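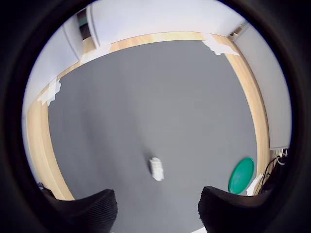

Modupe Ojo replied to my last post that the arm won't take anyone's job at our place, it will take the easy part of everyone's job, and I should ask about that before I ask about anything else. I've been thinking about it, so I'm starting a new thread.

How do we split the work when a robot arm takes over the small parts bench?

Posted by Snædís Hafstein, 2021-12-23
2,343 views Share Save

I work in kitting at Makris. We put small plastic pieces into trays and lids, check them and pass them on to packing. On a full shift the bench does 3,000 pieces. Management is trying out an arm with a two-finger gripper under a project called Rundetov. At the moment it works on a gray mat with a little white cube and a green lid, so nothing like our real mix of parts. The plan is to have it on the bench by July.

What we've been told is that no one will be let go and that kitting staff will "move to supervision." I asked what supervision means and was told it would be worked out. Right now the small parts bench is where you go when your back hurts, or when you've done two days on the pallets. It's sitting work and you can talk. If the arm gets that bench, I don't know where those people go.

I'd like to hear from anyone who has been through this. Did your pay grade change? Did you get training in paid hours? Who stands next to the machine, and does that person have other work to do at the same time?

I'm not against it. The bench is hard on the hands and we have two people with wrist trouble. I would like to know what to ask at the next meeting.

Search this site Search Topics Ask

Bergþóra Hviid

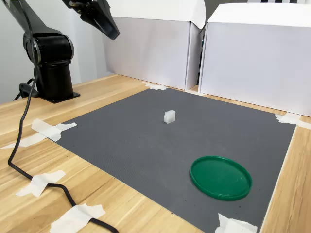

3 min read

We had an arm put in at Bakari, in the section that fills sample packs. I was on that bench before and I'm still on it, so I can tell you what changed for me.

The first thing is that your hands slow down and your eyes don't get a rest. Before, I could fill packs and think about dinner. With the arm I had to watch. When a piece landed crooked I had to stop it, fix it and start it again, and if I missed one it came back from packing with my initials on it. I was more tired at the end of the day, which surprised my supervisor. We got that changed to 45 minutes on the arm and then something else, and it helped a lot.

The second thing is setup. Somebody has to lay the mat, tape it flat, put the parts out where the arm expects them and keep the power cable clear. In our section this was nobody's job on paper, and it went to whoever came in first. Ask for it to be written into the schedule as work. It takes real time, and if it isn't on the sheet it comes out of your break.

Third, training. We got one afternoon from the supplier and it was mostly about the stop button. What I needed was how to teach it a new position when the parts changed. I learned it from a coworker — he had learned it by trying. If I were you I'd ask for two people per shift trained properly, on paid time, with their names on a list.

Pay grade: it did not change at first. We asked again after half a year, with a written list of what we were doing that wasn't in the old job description, and it went up one step. Keep that list from the first day. I had to write mine from memory and I know I left things out.

As for the sitting work, Modupe is right. Our light-duty bench was gone and it took a complaint to get another one. We have label checking now. It's duller but you can sit.

114 people found this helpful Reply Share

Joonas Hyvönen

Depends on the company. Ours bought one from Anavton and it stood under a cover most of the year. I wouldn't worry until it does a full shift.

3 people found this helpful Reply Share

Ásdís Holst

Joonas, by the time it does a full shift the schedule is already decided. I would go and look at it now, while it's still on test pieces. Ask to stand there for half an hour and write down each time a person has to step in, and what for. Pieces out of place, something dropped, lid moved, whatever it is. Those are the tasks you will be doing in July, so you want them in your own words.

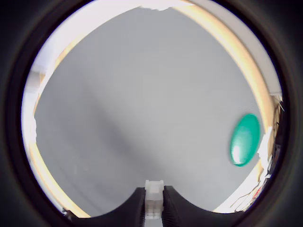
What I would ask at the meeting

Who is responsible when the arm stops, and is that person allowed to leave their other work to deal with it?

Which parts will stay with people? Ask for the list by part number. "Most of the small ones" is not an answer.

Where is the light-duty work going to be, and from what date?

Can anyone press stop without having to explain the lost output afterward? We had a man who stopped using the button after he was asked about it twice in one week. That should be settled in writing.

Will the arm's numbers be compared with the numbers from the hand bench? Ours were, on a board by the door, and it caused bad feeling until it was taken down.

I'd leave wrists for last and put it as a request — the two people with trouble should get first choice of the new tasks.

Reply Share

We use cookies to remember your settings. Accept Manage cookies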